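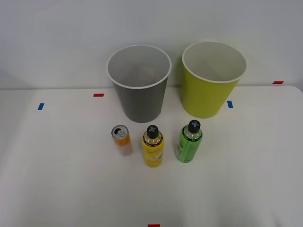 FOR IMMEDIATE RELEASE

Sestance puts two grippers head to head on sorting work, results out today

CLULTON, 15 April 2018 — Sestance today released results from its side-by-side trial of two robot grippers, run at the company's Clulton shop. Same arm, same controller, same job. Only the gripper changed.

The two units: the Tralline two-finger gripper, and Hà, a soft-finger design built in house.

The job was plain. Pick up a can or a bottle, drop it in the right bin. A gray bin and a yellow-green one, a can and two capped bottles in a row out front, tape on the tabletop for positions. Items went back to their start spots after every round.

Each gripper got 588 picks. Tralline missed 30. Hà missed 18. Most of the Tralline misses were on the can, which is shorter than the bottles and gave the fingers less to close on. Hà had its trouble with the bottles, mainly slipping at the shoulder when the arm came in too high.

Speed went the other way. Tralline was quicker on every item and needed less air line and fewer fittings. Swapping one gripper for the other took over 30 minutes the first time, mostly cable routing. Sestance has since changed the mounting plate.

Camera setup was left alone for the whole trial. Lighting too. A second round with a different camera is planned for July, along with crushed cans and bottles laying on their sides — both left out this time to keep the comparison simple.

Full pick logs and the controller settings are availble on request. Shops that want their own containers tried in the July round can send samples to the Clulton address, marked "gripper trial". Empty and rinsed please.

About Sestance
Sestance builds and tests small sorting cells for recycling and packing shops. Based in Clulton.

Press contact: Sestance press desk, Clulton. Demo visits by appointment only.

ENDS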